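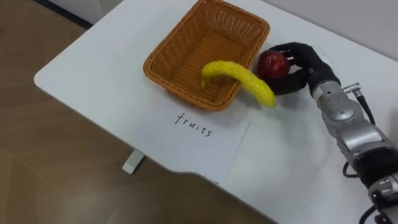 Figure 3. Sorting by handwritten label, head camera view. The hand holds the apple beside the basket, with the "fruits" label on the table in front.

4.2 Sorting into labelled baskets

We come now to the task that took up most of our spring, and of which we have grown rather fond. The robot stands at a desk, finds the objects, and puts each one into the basket whose label suits it. The labels are written by hand on ordinary sheets of paper and laid flat on the table in front of the baskets. We wanted the sort of labels a person would make at home in a hurry, so we used no printed markers and made no effort to keep the handwriting neat (ours isn't, as colleagues have pointed out). The policy must read the word, decide whether an object belongs under it, and then plan a reach that ends over the right basket - all from the head camera, with no map of the table given beforehand.

Training used 1000 demonstrations recorded in the Rerevby room, each covering a single pick and place. We kept the clumsy ones in. An early version of Vekura had been trained only on the tidiest recordings, and it did well enough until an object landed a little crooked, at which point it would hover over the basket without letting go. Adding the untidy recordings cured most of this hovering, and we would gently encourage other groups to look again at whatever they have been throwing away. 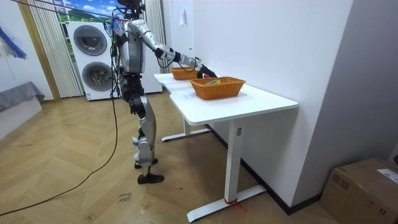
The fixed camera was used for scoring only, and its pictures were never passed to the policy. Two of us marked each trial separately and then compared notes. An object counted as placed if any part of it was inside the correct basket once the hand had moved away. This is a generous rule, and we thought about it for a long while before settling on it. Long, curved objects such as the banana often come to rest across the rim, and a stricter rule would have told us more about the shape of the fruit than about whether the label had been understood. Readers who prefer the stricter rule will find those scores in the appendix, set beside the ones used here.

Each of the 5 layouts was tried 20 times. Between layouts we moved the baskets and laid out the papers afresh, and in two of the layouts we also swapped the labels over, so that a policy which had simply learned "fruit goes left" would be caught out. 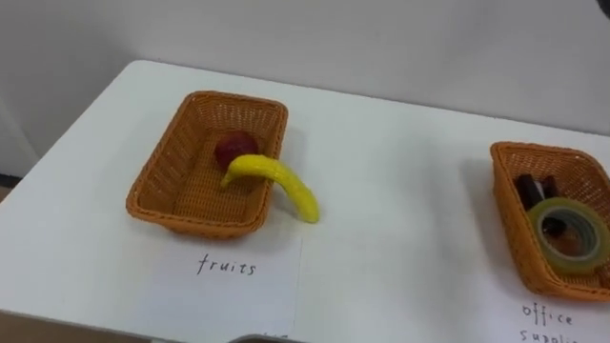 Ato Watkins
Lead author, Vekura project
Draft of 10/02/2025

The swapped layouts were the ones we worried about most, and they did bring the scores down. When we went back through the failures, nearly all had the same look to them: the arm set off towards the old side, slowed about halfway, and then carried on regardless. It seems that the label was read correctly but too late to change the reach. Moving the reading step to before the grasp, so that the basket is chosen while the hand is still free, helped a good deal, and every result in this section was gathered with that change in place.

Reaching to the far end of the desk remained the harder half of the work. With the arm stretched out, small errors at the shoulder grow into large ones at the fingers, and the hand itself hides part of the basket from the head camera.
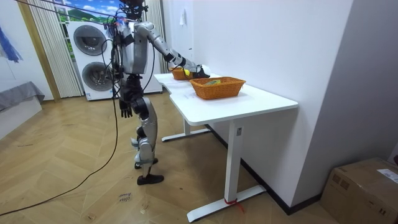 Figure 4. Fixed camera view of a reach to the far end of the desk, with the right hand lowered into the smaller basket.

We tried slowing the last part of the movement, which made the placing steadier but the trials rather tiresome to sit through. The slower setting is used for the far basket only, and the near one keeps the original speed. Section 4.3 takes up the question of labels that the robot has not met in training.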